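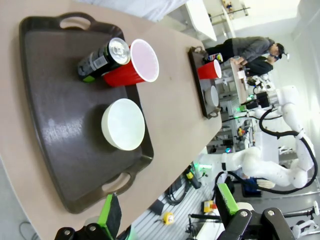 Trays with bowls and red cups on a long table.

How to Return Trays and Tableware After a Room Booking

Groups that book a shared room at the Hillumley building are responsible for returning all catering items before they leave. The steps below apply to every booking, including those with outside caterers.

Before you begin

Collect a return slip from the Kereama desk on the ground floor. The slip lists the items issued to your group.

Steps

1. Empty all drinks into the pantry sink. Do not pour them into planters or restroom basins.

2. Place cans and bottles in the recycling bin. Food scraps go in the compost bin – napkins may go there as well.

3. Stack bowls by size, no more than eight high. Cups are stacked separately.

4. Wipe each tray with a damp cloth and dry it.

5. Load the trays onto the cart marked Stavau and take it to pantry 207. The door code is printed on your booking notice.

6. Compare the items with your slip, sign it, and leave it in the box by the door.

Missing or broken items

Report these on the back of the slip. Groups are not charged for the first 3 broken items in a booking. Broken pieces should be wrapped in paper and left on the lower shelf of the cart.

Late returns

The pantry is locked at 9 p.m. from November through the end of winter. Later returns must be arranged with Deming Meng, Room Services, extension 844.

Last revised 23 September 2026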